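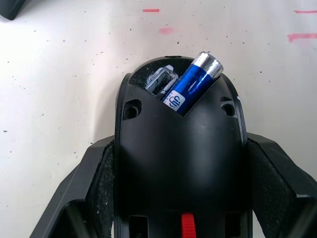

Battery storage trial, November – entry 4

Open-circuit readings were taken at 90 days for the Kevach cells held at room temperature. All remain within the Drostero limit.
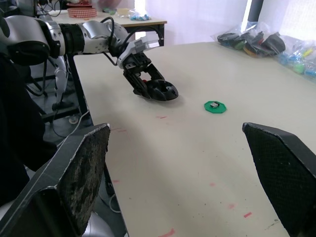 The refrigerated lot will be read next, after a rest period of 200 minutes. Total readings to date: 1,078.

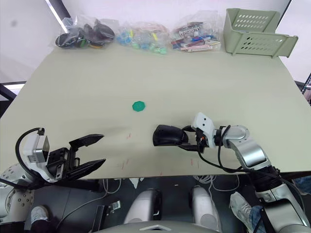

Sorting of spent cells remains inconsistent between shifts. Small items are to be kept by type, in clear plastic bags along the far edge of the table, and labeled before transfer to Castellanos.

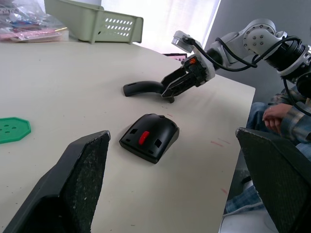
Pale work surface with two short reddish-pink marks.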